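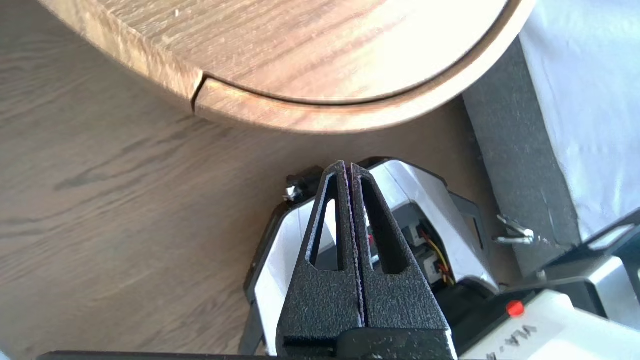

Round table, edging joint at left of centre, November

To: furniture-repair list
From: Britta Kettler
Date: 2025-11-04
Subject: Re: Edge band gap on round top – reglue or replace?

On the edge band question, Drendon wrote:

> Before you reach for the glue, can you say whether the band has
> shrunk or let go? They look much the same from above. If the ends
> are still tight to the core and there's just a gap between them,
> glue will do nothing for you. If an end lifts when you get a
> fingernail under it, that's another matter.
>
> Also, what's the diameter, and what is the finish? On a rounded
> profile I'd want to know how thick the band is before anyone
> suggests sanding. I've seen people go straight through to the core
> trying to level a joint.

Answers in order.

Both ends are tight. I tried a fingernail and then a 0.1 feeler gauge from the top and from underneath, and neither went in behind the band. The gap is between the two ends of the strip where they meet, so I am calling it shrinkage. The rest of the rim is sound the whole way round. I tapped it with the handle of a screwdriver and heard no change in tone.

The top is light oak in colour with fine brown grain. I don't have the original paperwork and would rather not guess whether it is veneer or solid. The finish is clear and low sheen. Water beads on it, and a drop of methylated spirits left under a jar lid on the underside did not soften it, which rules out shellac. I have not tried anything stronger.

The diameter is 1100 mm. Band thickness I can't give you, as the rim is rounded over and there is no square edge to measure from. At the joint I can get a pin in 2 mm before it meets something hard. That may be the core or it may be old glue. Either way, I won't be sanding the profile.

Where I've got to on filler:

Hard wax. I have a stick from Pasteck in a light oak shade. It melts in cleanly and levels with the plastic scraper. The colour is good in daylight and slightly yellow under a warm lamp. My concern is that the rim is where forearms rest, and wax at an edge tends to pick up dirt and pull out. I did a trial on an offcut with a similar gap and it survived 283 wipes with a damp cloth before the surface dulled. It was still in place at that point.

Two-part filler. Frerichs sell one that takes stain. I mixed a small amount and it was too pale, then too grey after one coat of colour. It also shrank back a little overnight. It would need a second fill, and each fill means levelling on a curve next to a finish I don't want to scratch.

Glue and dust. I know several of you prefer this. I have no matching dust and the glue line goes dark, so I've dropped it.

Finamex was suggested off-list, meaning their flexible edge sealant. Has anyone used it on a visible joint? The data sheet talks about kitchen worktops and says nothing on colour stability. I'd take a slight mismatch over something that goes brown by next summer.

On cause, the table stands where it gets strong light on one side, and in that light the right-hand side of the top goes nearly white to the eye. The heating has been on for 10 days. I've put a humidity meter underneath and will leave it there until the numbers settle. If the gap closes in humid weather, a rigid fill is the wrong choice, as it will be squeezed out or will crush the ends of the strip. For that reason I'm leaning towards wax now and another look in autumn.

One further point for whoever asked about turning the top so the joint faces the wall. I considered it. The fixing holes underneath are not evenly spaced, so the top only goes on one way without drilling. I could rotate the whole table, base included, and may do so – it is on a wood-grain floor and slides easily with felt under the feet.

Questions still open:

1. Does Finamex yellow?
2. Has anyone cut a sliver of matching strip and let it into a gap this narrow on a rounded edge? I can see how to do it on a square one.
3. Is it worth sealing over the wax with a thin coat of shellac, or will it flake?

The grit chart someone asked for last time goes up to 2000 and is in the list archive under "abrasives". Please don't attach it again, it trips the size limit.

Britta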